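**Wanted: night-shift overnight desk clerk, Brunet Hotel**

We have 3 desk clerks and need a fourth, mostly so the other three can take a vacation before they start hating us. The job starts in May.

The Brunet is an old hotel near the bus station. Guests tend to arrive late, tired and convinced they booked a different room. You will check them in anyway. You will also answer the phone, print the breakfast list, reset the key cards (they go dead if you look at them wrong) and walk the halls twice a night. The elevator makes a noise between floors. It has been inspected. It's going to keep making the noise.

Our booking system is called Vurkum. It was picked by someone who no longer works here, and it logs you out whenever a line forms. Training takes a week, and most of that is learning where Vurkum hides the refund button.
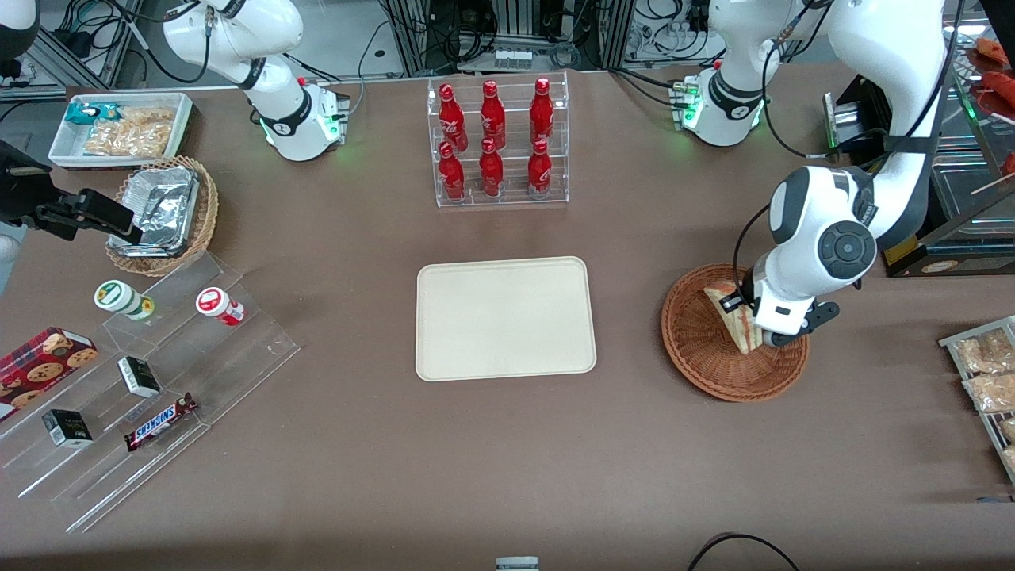 Pay is $800 a week before taxes, plus a one-time $800 after your first six months. We used to pay the second part up front and lost several very charming people that way. You get health coverage, a parking spot that is only slightly under a tree, and a staff rate at the Ultum gym next door, which closes before you wake up.

You should be able to:

- stay awake until 7 a.m. without being reminded
- lift a suitcase packed by somebody else
- count a cash drawer and get the same answer twice
- tell a wedding party to be quiet and still be liked by at least one of them

Hotel experience is nice. Bar, hospital or parenting experience will do just as well. A second language helps, and so does a calm face. You don't need a degree, and please don't send us a personality test. We'll find out.

To apply, write a page or less to Hadiza Ogunleye, night manager, and leave it at the front desk or mail it to the hotel. Tell her about the last time you were polite to someone who didn't deserve it. She reads everything herself, usually at four in the morning, so keep the font large.

Applications are open until the job is filled. Interviews are at 10 p.m. Coffee is provided, and you may bring your own if you've tried ours.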